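Household Materials and Surfaces, week 2
Stone worktops: granite and its lookalikes
Handout, Adanham evening course. April 17, 2025

Bring this back next week, we carry on from the sealing section.

What granite is

Igneous rock, cooled slowly a long way down. Slow cooling = big crystals, big enough to see without a lens. Mainly quartz, feldspar, some mica. The speckle is the crystals themselves and goes right through the slab, so a chip shows more of the same pattern and not a white core.

Trade use of the word is looser. A lot of what gets sold as "black granite" is gabbro or dolerite, chemically different, less quartz or none. Doesn't matter much in a kitchen. Does matter if you're writing it up for the assignment, so say "sold as granite" if you aren't sure.

Hardness: quartz 7 on Mohs, feldspar 6. Steel knife somewhere between 5 and 6. So the knife usually loses. People see a grey line on the stone and think scratch, mostly it's metal rubbed off the blade. Try a mild cleaner before you panic. 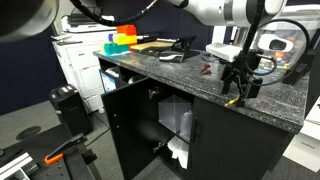
Porosity. Stone looks solid but there are tiny gaps between the crystals and liquids creep in. Oil is the worst, leaves a dark patch that can take weeks to fade. Dark stones generally tighter than pale ones, but not a rule, always test.

Water drop test (do this at home before next week, on any stone you're allowed to wet):
- clean and dry the patch, leave overnight if you can
- put a few drops of water on it
- wait ten minutes, wipe off
- dark mark left behind = it's taking in water, needs sealer
- no mark = leave it alone

Over-sealing is as common as under-sealing. Sealer that can't soak in dries on top as a cloudy film, and then you have to strip it.

Sealing

Impregnating sealers go into the pores and you shouldn't see them once dry. Topical sealers sit on the surface, wear off in patches, not recomended for food areas. Read the tin for timings, they vary alot. Work in small sections, wipe off the excess before it goes tacky. Windows open.

Heat

Granite copes well with a hot pan. Sudden change over a small area is the risk, esp. near a cut-out or an old crack. Resin-filled slabs less forgiving, resin can yellow. Trivet. Costs nothing.

Quartz composite (engineered stone) is NOT the same thing. Crushed stone in resin. Not porous in any way that bothers us, no sealing, but the resin marks with heat. The Masora leaflet in the course folder has the comparison table, use that one and ignore my older version, which had two columns swapped.

Support and fixing

Stone is heavy. Typical 30 mm slab weighs around 80 kg per square metre, so the units under it have to be level and fixed to each other before the slab goes on. Gaps packed with shims. Overhangs at the front are small and fine, breakfast bars need brackets. Doors get hung and adjusted after the top is on, the carcass can settle slightly under the load and throw the hinges out.

Joins: colour-matched epoxy or polyester. Epoxy stronger, slower. Keep joins away from sinks if the layout lets you.

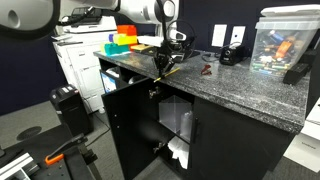 Daily cleaning

Warm water, drop of washing-up liquid, soft cloth, dry after. No vinegar, no lemon, no limescale remover. Quartz and feldspar mostly shrug off weak acid but the sealer may not, and some stones have a bit of calcite in them which will etch. Bleach, avoid.

Oil stains: poultice. Bicarb and water to a thick paste, spread it on, cover with cling film, tape the edges, leave a day, uncover and let it dry out fully, scrape off with plastic. Repeat if needed, often is.

Reading: Plasside booklet, the chapter on natural stone. Vigfúsdóttir if you want the geology in more depth, skip the maps. Marble and limestone next time, then the sample boards, which are due in July.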